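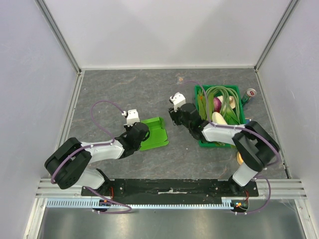
Figure 3. Green plastic basket and folded sheet of green cardboard on the marble-patterned surface.

3.2 Containers

The containers were chosen to match what a home kitchen or a small grocer would have at hand. Baskets had to be plastic, with a rim stiff enough to hold its shape when lifted from one side. The cardboard pieces were creased before use and kept their folds from one session to the next. We did not flatten them again, as Prajapati storage guidelines for the Mekholm kitchen ask that used card be left as found until it is thrown out.

Vegetables were set out on a tray. Buchanan and Negi bought them in one trip at the Wostavora market and rejected anything bruised or split. A full set held 16 pieces, and no single piece weighed more than 600 grams. Leafy items were left out of the main set. They wilt within a session, and their outline changes too much between the first placement and the last. The surface under the containers stayed the same throughout, a gray sheet with darker and lighter streaks. 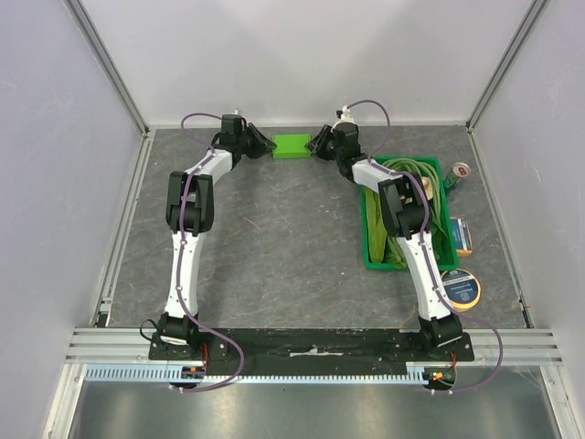 3.3 Placement and reset

Each layout began with the containers, and the vegetables followed. Lodhi kept the placement log, which has 2,302 entries over 56 layouts. An entry gives the item, its starting container, and the place where it was to end up. Items that rolled off the tray during setup were put back by hand before the entry was opened. Entries with a missing item were kept in the log but left out of Table 2.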